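Facilities > Shared Kitchens > Waste and Recycling > Beverage cartons: caps, rinsing and flattening

We use cookies to keep you signed in and to remember your board preferences. Accept or manage settings.

Posted Wednesday, September 14, 2022, by kitchens_desk

kitchens_desk
Colleagues at the Clultham and Dorelthorpe sites are asked to review the handling of empty beverage cartons in the shared kitchens. The present guidance dates from February and covers rinsing and sorting only. It does not address whether cartons should be flattened before disposal, or whether the plastic cap should be left in place. Practice differs between floors, and the carton bins at Dorelthorpe are filling well before the scheduled collection.

The proposed wording is as follows: "Empty the carton fully. Rinse once with cold water. Press the sides inward, replace the cap, and place the carton in the green-lidded bin."

Comments are invited on this thread before the wording goes to print under reference 3701.

dorelthorpe_2nd_floor
Thank you for opening the matter to comment. Our floor supports the proposal. We would ask that the phrase "press the sides inward" be kept as it stands. A previous notice instructed staff to return cartons to a flat sheet by unfolding all the corner flaps, and compliance was very low. A carton that has been squeezed and capped takes up far less of the bin than one that has been left standing, and that is sufficient for our purposes.

m_records
I must register a disagreement regarding the cap. The contractor's leaflet posted in the Clultham loading area asks for caps to be removed and placed with rigid plastics. If the leaflet is still in force, the proposed wording contradicts it.

kitchens_desk
The leaflet in the loading area belongs to the former contract. Woleck took over collection for both sites, and its sorting sheet asks for caps to be left on. The old leaflet will be taken down this week.

The type of container under discussion is the long-life milk carton with a screw cap, of the kind ordered for the tea points. 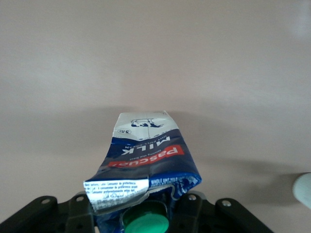 The second question concerns how far a carton needs to be compressed. The Woleck sheet states only that cartons should be "reduced in volume." We take this to mean that dents, folds and uneven creases are acceptable, and that no one need spend time producing a neat result. Opinions on this reading would be welcome.

teapoint_rota
We agree with that reading. May I also raise the matter of sequence? Several colleagues replace the cap first and then attempt to press the carton. The trapped air prevents it from folding, and on one occasion the cap came off with some force and the remaining milk reached the notice board. The instruction should state clearly that pressing comes before capping.

m_records
The order of words in the draft already implies this.

teapoint_rota
It does, with respect, but a reader standing at the sink with a carton in one hand is unlikely to study the order of words. Numbered steps would serve better.

west_wing_admin
Numbered steps are supported here as well. We have a separate concern about rinsing. Full cream milk leaves a film that a single rinse with cold water does not always clear, and the smell in the bin by the afternoon has been the subject of repeated complaints. We would prefer "rinse until the water runs clear."

dorelthorpe_2nd_floor
We cannot support that change. The tap at our tea point is slow, and there is regularly a line at it in the morning. One rinse, with the cap on and a firm shake, is adequate. The smell on our floor came from cartons that had not been rinsed at all.

west_wing_admin
The position is noted, although we do not share it. Would the desk consider "rinse and shake, repeating if needed"?

zakharchenko_annex
The Zakharchenko annex uses the same supplier and may be of some assistance. We adopted the shake method last year and have had few complaints. We also stand rinsed cartons open in the drainer, upside down, before pressing them. This keeps water out of the bin liner.

m_records
The drainer at Clultham is intended for cups. I would not wish to see it occupied by waste.

kitchens_desk
Thank you all. The revised text is set out for final comment.

1. Empty the carton.
2. Add cold water, replace the cap and shake. Pour away. Repeat if needed.
3. With the cap off, press the sides inward.
4. Replace the cap and place the carton in the green-lidded bin.

The use of the drainer is left to each floor. A print run of 56 notices has been requested for the two sites, and the annex may ask for additional copies.

m_records
I withdraw my objection on the cap, subject to removal of the old leaflet. My objection on the drainer stands.

teapoint_rota
Could step 3 be set in bold?

kitchens_desk
It can. The file has been amended.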